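Speaker notes - Paid by the Piece: Women Who Sew at Home
Spring lecture series, 9 May 2023

Opening

Thank everyone for coming out on a weeknight. Mention the sign-up sheet by the door now, since I always forget it at the end.

Start with the glove. Hold it up, let the front row pass it around. Lined, stitched by hand along the thumb, sold in a department store for more than I would ever pay for gloves. The woman who closed the thumb seam was paid 6 cents for it. She did it on her bed, after supper, with a lamp clamped to the headboard, and she bought the lamp and the thread herself.

Let that sit for a moment before going on. I tend to rush here.

Say what tonight is about. When we talk about labor rights for women we mostly picture a factory, with a gate and a whistle and a foreman, and there has been very good work done on factories. I want to spend this hour on women who have never been inside the factory they work for. Many of them don't know its name. They know the man with the van.

How the work gets to the house

(Slide with the chain on it. Go slowly, the type is small.)

The store places an order with Bravon, which is the brand on the label. Bravon gives it to a supplier. The supplier does the cutting and the machine work and passes the finishing along to a contractor called Jeretti, and Jeretti has drivers, and the drivers have streets. In Painemal, where I spent most of two winters, a driver would come down the hill on a Monday with the bundles tied in old bedsheets and come back for them on Thursday night.

I should explain that Painemal is not a remote place. People hear this story and imagine mountains and mud. It has a bus station and two high schools and a very decent bakery, and the women I met there read the news and had opinions about it that were a good deal sharper than mine.

There is no contract. There is a notebook, kept by the driver, and he writes in it how many pieces went in and how many came out. If he says a bundle was short, it was short. If he says the stitching is crooked, he takes it off the total, and he also takes the gloves, which then seem to get sold anyway. One woman told me she had started keeping a notebook of her own, and that the driver laughed when she showed it to him, and the next week he skipped her house. She went without work for three weeks. Her neighbors put their notebooks away.

(If anyone wants to ask about whether this is legal, ask them to hold on, it's coming.)

What a day looks like

Read the short passage from my field notes, the green tab. Don't read the long one.

Then talk it through a little. The reason you hear most often for home work, from companies and from some kind-hearted people too, is that it suits mothers. They can be with the children. And I don't want to wave that away, because many women told me the same thing and they meant it. One said she would sooner sew for half the money than have her youngest raised by the television.

But then look at what being home does to the hours. The work starts before the children are up, stops for breakfast, starts again, stops for the clinic or the mother-in-law, and picks up after everybody has gone to bed. We asked women to keep time diaries, and one of them handed hers back and said she couldn't fill it in, there weren't any lines for doing two things at once. I have thought about that remark more than almost anything else in the project.

And the children sew too. Say this plainly, and don't lower your voice. Thread-snipping mostly, turning the fingers right side out. It is done at the kitchen table along with the homework, and the mothers were ashamed of it and wanted me to know they were.

Sip of water. Check the clock. Should be near the halfway point.

The law, such as it is

There is an international convention on home work. It was adopted in June of 1996, and it says in very readable language that a person working at home should be treated like other wage earners as far as possible. Pay, safety, the right to organize, maternity protection. Not many countries have ratified it. I'd encourage everybody to read it, it's short, and there are copies on the back table.

The trouble on the ground is proof. To bring a wage claim you have to say who your employer is. Bravon says it has never heard of these women, and I believe that it has arranged things so as not to hear of them. Jeretti says the drivers are independent. The drivers say they are doing the women a favor.

Modari, and what changed

This is the part I have been looking forward to, so try not to gallop.

Modari is the women's association in Painemal. It began with 27 members meeting in a laundry room, and it has 2,000 now, across the whole valley. The first thing they did was very small. They agreed that every member would write down every bundle, in the same kind of notebook, on the same day - all of them at once, so that no driver could skip one house without skipping the street.

By the end of the first season they had 99 complete notebooks. A labor inspector who had been politely turning them away for a year sat down and read them. There was back pay. It was less than what was owed, and it came late, and several women got nothing because they had moved. I don't want to dress it up. But the piece rate went up that fall, and it was posted on a wall where anyone could read it.
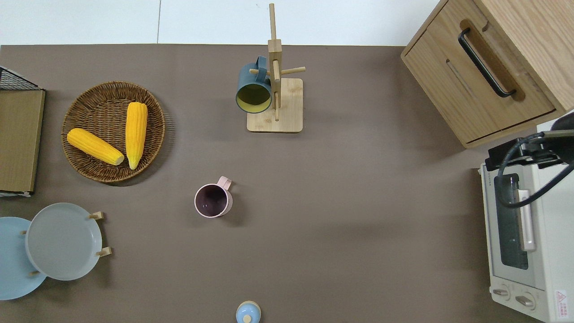

The notebooks are still being kept, by the way, and Modari would be glad of help with printing the next batch. Point to the sign-up sheet again. Then questions, and please remember to repeat each one into the microphone for the people in back.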